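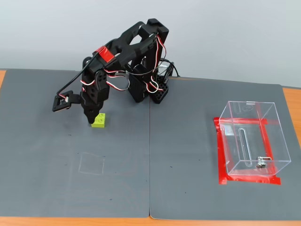

4. Placing, Leveling and Covering the Table

This section applies to the Gemstead fixed-height work table with the Flisoden leveling foot. It begins at the point where the legs and cross rails have been joined and the tabletop has been fastened down, as set out in Section 3. Tables supplied with casters are covered in Section 5 and should not be leveled by the method given here.

Read the whole of this section before starting. Two persons are required for steps 4.2 and 4.3. The remaining steps may be carried out by one person.

4.1 Choosing the position

1. Select a position on a firm, continuous floor. The table must not stand with one pair of feet on carpet and the other pair on a hard floor.

2. Leave a clear passage of at least 800 mm along the side from which the table will be used. If chairs or stools will be used on both long sides, leave the same passage on each.

3. Keep the table clear of radiators, heating outlets and direct sun. A wooden top will move slightly with changes in heat and moisture, and strong heat on one side may cause it to cup.

4. If the table is to stand against a wall, check for skirting, pipes, sockets and cable covers before moving it into place. The top projects beyond the legs and will meet the wall first.

5. Check that doors, drawers and cabinets nearby can be opened fully with the table in its intended position. Where the room has a marked exit route, the table and any seating in use must remain outside it.

Note: Sockets located behind the table should remain within reach. Where this is not possible, install the cable tray (supplied separately, see Section 7) before the table is pushed back.

4.2 Moving the table

CAUTION: Do not drag the table. Dragging places a side load on the leveling feet and may bend the threaded stems. Damage of this kind is not always visible from above.

1. Remove everything from the tabletop and from the lower shelf, if one is fitted.

2. Turn all four leveling feet clockwise, as seen from above, until they are fully raised against the legs.

3. With one person at each end, take hold of the end rails. Do not lift by the edge of the top.

4. Lift together, carry the table to its position and lower it evenly. Keep fingers clear of the underside of the legs.

5. If the table must pass through a doorway on its side, protect the long edge with a folded blanket and rest the table on the rails, with no weight carried by the top.

Note: On long tables the end rails are hard to grip when the lower shelf is fitted. The shelf is held by two thumb screws at each end and may be taken out for the move.

4.3 Leveling

You will need a spirit level, the flat wrench supplied in the hardware bag and a piece of thin card. The level should be checked before use by laying it on a flat surface, reading it, turning it end for end and reading it again. If the two readings differ, use another level.

1. Lay the level along the long side of the tabletop, close to the middle.

2. Find the lower end. With one person taking the weight of that end, turn both feet at that end counterclockwise by the same amount. Lower the table and read the level again.

3. Repeat until the bubble is centered.

4. Turn the level across the top, near one end. Adjust the feet along the lower side in the same way.

5. Move the level to the other end and read it across the top once more. If the two ends disagree, the top or frame is under twist. Loosen the cross rail bolts by half a turn, allow the frame to settle, and tighten them again in the order shown in Section 3.

6. Press down on each corner in turn. The table should not rock. If it does, slide the piece of card under each foot to find the one that is not bearing on the floor, and lower that foot until the card is held.

7. Hold each foot still with the flat wrench and tighten its lock nut upward against the leg.

CAUTION: Do not extend any leveling foot beyond the groove cut in its stem. When the groove can be seen below the leg, the foot has reached the end of its safe travel. If more height is needed, use a Flisoden spacer plate under the foot. Do not use folded paper, coins or wood scraps.

Note: A newly placed table may settle during its first days in use. Check the level again after 10 days and adjust if necessary. Tables on suspended timber floors should be checked again at the change of season.

4.4 Preparing the tabletop

The top is delivered with a clear factory finish and a protective film. The film should be left in place until leveling is complete.

1. Peel the film back slowly from one corner, keeping it low and close to the surface. If it resists, stop and begin again from another corner.

2. Wipe the top with a soft cloth that has been dampened with clean water and wrung out well. Dry it at once with a second cloth.

3. Look along the surface toward a window or lamp and check for dents, open joints or raised grain. Report any fault before the table is put into service. Claims for surface damage cannot be accepted once mats have been laid or fixtures have been clamped.

4. Leave the top uncovered overnight before going on to 4.5.

CAUTION: Do not use solvent, bleach, scouring powder or spray polish on the finish. Polish leaves a film that prevents mats from gripping.

4.5 Laying surface mats

Mats are recommended wherever the table is used for assembly, repair, cutting or any work in which tools are set down on the top. Lumbao mats are supplied in a single thickness and may be laid singly or side by side.

1. Unroll the mats and lay them face up on a clean floor until the curl has gone. Do not use a heat gun or hair dryer to flatten them.

2. Wipe the underside of each mat with a dry cloth. Grit trapped beneath a mat will mark the finish.

3. Place the first mat square to the front edge of the table. A margin of bare wood may be left at the front if a clamp is to be used there.

4. Lay the second mat beside the first, with the two long or short edges touching along their full length. The mats must not overlap.

5. Smooth each mat with the palm of the hand from the middle outward. Check that the join lies flat. A raised join will catch on small parts and may cause a tool or container to tip.

6. If the mats will not lie flat at the join, exchange left for right. Edges cut at the factory are straighter than edges cut on site, and two factory edges should be brought together wherever possible.

Cutting a mat to size: mark the underside, hold a steel rule firmly on the line and make several light passes with a sharp knife. Cut on a separate board. The narrowest strip that will stay in place without fixing is 335 mm wide; anything narrower should be held at its corners with the reusable pads in the hardware bag.

Note: Mats of a dark color may leave a faint trace on pale wood where they remain in place for long periods in strong light. The uncovered wood will also change in tone. Lifting the mats from time to time does not prevent this, and the difference is not considered a defect.

4.6 Clamping items to the table

1. Clamp only to the parts of the top that are backed by a rail. These are marked on the underside with a stamped line.

2. Place a pad of scrap wood or firm rubber between the lower jaw of the clamp and the underside of the top.

3. Tighten by hand only. Do not use a bar or wrench on the clamp handle.

4. Where a clamp is placed over a mat, tighten it, wait a few minutes and tighten it again. The mat will compress at first.

5. Check all clamps at the start of each working period and whenever the table has been moved.

CAUTION: Heavy items fixed to one edge can make an unanchored table unstable. Consult the load chart in Section 2 before fixing any item that extends beyond the edge of the top.

4.7 Routine care

Daily: Clear the surface and brush away dust and swarf. Do not sweep debris into the join between mats.

Weekly: Wipe the mats with warm water and a little dish soap. Rinse the cloth, wipe again and allow the mats to dry before tools are put back.

Monthly: Lift the mats and clean beneath them. Check the lock nuts on the leveling feet. Examine the long edges of the top for splinters and rub down any rough area with fine sandpaper, working along the grain.

Yearly: Check the level of the table as described in 4.3 and tighten the cross rail bolts. In heated buildings this is best done in December, when the indoor air is dry and the bolts are most likely to have worked loose.

Liquids should be wiped up without delay. If liquid has run beneath a mat, lift the mat, dry both surfaces and leave the area open to the air until the following day. The bare wood may be treated with Grurnel surface oil only where the factory finish has been sanded away. Oil applied over sound finish will remain sticky and will need to be removed.

4.8 Faults and remedies

Table rocks after leveling: A lock nut is loose or one foot is not bearing. Repeat 4.3, steps 6 and 7.

Foot will not turn: The stem may be bent. Do not force it. Raise the leg, remove the foot and replace it.

Mat slides in use: Polish or dust is present under the mat. Clean both surfaces with soap and water and dry them fully.

Mat edges lift: The mat was laid before it had relaxed. Turn it over, leave it overnight and lay it again.

Top creaks under load: One or more of the fasteners under the top is loose. Tighten each in turn, starting from the middle of the table.

If a fault remains after the remedy has been tried, take the table out of use and contact the supplier. Quote the part code printed on the label inside the left end rail.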